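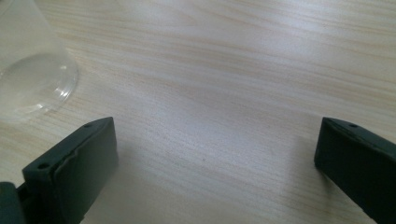

The Bellamy tabletop with a clear plastic cup on it. Light brightens part of the finish here.

I've had the Bellamy table from Saton in my kitchen since April, and I figured that was long enough to say something useful about it. Most of the reviews I read before buying were written by people who had just gotten theirs out of the box, and they all loved it. I mostly love it too, but I have notes.

First, the top, which is what you're really paying for. It's a laminate in a pale wood look, with long soft grain lines in beige and cream and a tiny bit of pink. That pink worried me when I ordered! On the store page it looked plain beige, and my floors are kind of yellow, so I was picturing a bad fight between the two. In person it's very faint and I only notice it up close. The grain is nicely uneven, too, thin and tight in some spots and then wide and wavy in others, so it doesn't have that stamped look my old table had.

The finish is smooth with a little bit of shine. I would've liked it flatter. If you put this table near a big window (mine is right under one) you'll get a wide bright patch where the grain kind of disappears. Doesn't bother me for breakfast, but when I had my laptop out I ended up switching chairs to get away from the glare. Fingerprints show at that angle too, so if you're fussy about that, sit with your back to it - that's my whole solution.

Cleaning is easy. I use a damp cloth and a drop of dish soap and that has handled coffee, jam, and tomato sauce. Turmeric was the scary one. I left a splash of curry on there through dinner and it took 10 minutes under a paste of baking soda before it came up. I use clear plastic cups for pretty much everything, iced drinks included, and I'm terrible about coasters. No rings so far. Hot pans are another story and I always put down a trivet. The leaflet says to, and I'm not going to test that on a table that cost me $300.

Assembly took me 2 hours by myself. The legs go on with five bolts each, and the holes on one leg were a hair off, so I had to leave everything loose, wiggle it, and tighten at the end. Do that from the start. The hex key in the bag is junk, so use your own if you have one. Once it was all tight it stopped wobbling, though I did need to stick a felt pad under one foot (old house, probably not the table's fault).

I also looked at the Deleo, which is a bit cheaper and has a matte top. If I'd seen how much sun hits this corner I might have gone that way. The Deleo edges felt sharp in the store, though, and I bang my hips on everything. The Bellamy's are rounded over and so much kinder.

Delivery from Vornadia was fine. Box was huge, one corner crushed, nothing hurt inside. They text you a window and then show up at the very end of it.

I'd give it four stars out of 5. It loses one for the shine and the leg holes. I'd still buy it again, and I'm already eyeing the matching bench, if it ever comes back in stock in this color.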